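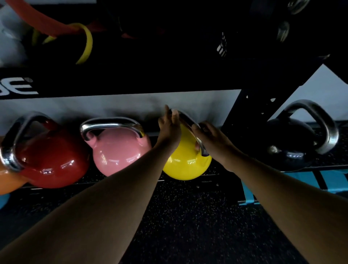
3.2 Why members stay: what the interviews told us

Figure 2. A kettlebell gripped with both hands at a low rack.

When we began visiting the four community gyms in December, we rather expected people to talk about money. The membership fee at Mutard had gone up the previous spring, and the two smaller sites, Famo and Kistier, were both thinking of doing the same. Yet of the 552 members who returned our questionnaire, only 31 named cost as their main reason for thinking of leaving. Far more of them wrote about the hour of the day, the bus home, and whether anyone there knew their name.

The longer interviews, thirteen in all, helped us to understand this a good deal better. One woman in her sixties had joined Núñez after her husband died, and told Milagros Fuentealba that she went on Tuesdays chiefly for the tea afterwards — the exercise, she said, was the price of the biscuits. A younger man, newly moved to the area, had let his membership lapse twice and come back both times when a former training partner rang him up. We heard versions of that telephone call again and again, and we have come to think that it deserves a place of its own in any account of why people keep going (see Section 4.1, where we return to it with the attendance records).

Equipment came up less often than we had supposed it would. Members liked to find weights such as the one in Figure 2 in their usual place, and several grumbled, quite cheerfully, about waiting their turn, but hardly anyone linked this to staying or leaving. Kwaku Addo, who read all the transcripts a second time, marked equipment as a main theme in just two of them.

We should add a word of caution. Our questionnaire went to current members only, so those who had already left for good are missing from these answers, and their reasons may well be different.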